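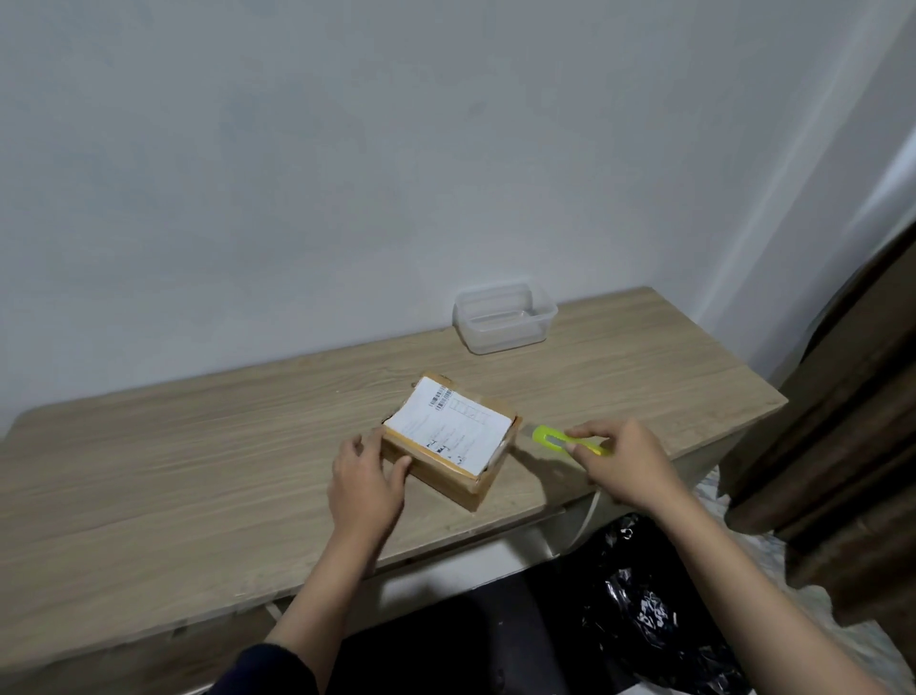
Lists > kirneck-users > Shipping and labels
2 min read

Subject: Re: Barcode fails on second scan at depot

Anneli Hakala wrote:
> Since the February update to Kirneck, labels from our
> second printer scan fine at the packing bench and then get
> rejected at the depot. Same template, same stock. Order 2567
> came back twice. Is this the driver or the template?

Probably the template. Kirneck now scales the barcode to fit the label width instead of using the module width you set. On a 203 dpi printer that gives bars which aren't a whole number of dots, so the driver rounds some up and some down. A handheld reader at close range tolerates this. A fixed reader over a belt often won't.

Check these first:

1. In the template, turn off "fit to width" and set the module width to 2 dots. If the code no longer fits, shorten the data before you shrink the bars.
2. Leave a quiet zone of at least 20 dots on each side. Ours had a ruled box printed right up against the last bar.
3. Turn the darkness down a step. Too much heat spreads the bars, and it's worse when they run across the feed direction.

If you print through Flusa, it sends the label as a bitmap and may rescale it again — set its output to 100% or bypass it. Cai posted a raw-mode config last year that still works with the current version.

I haven't tested any of this on Terkudus stock. Their coating may need a different darkness setting.

Could you post the raw printer output for one rejected label? Remove the address block first.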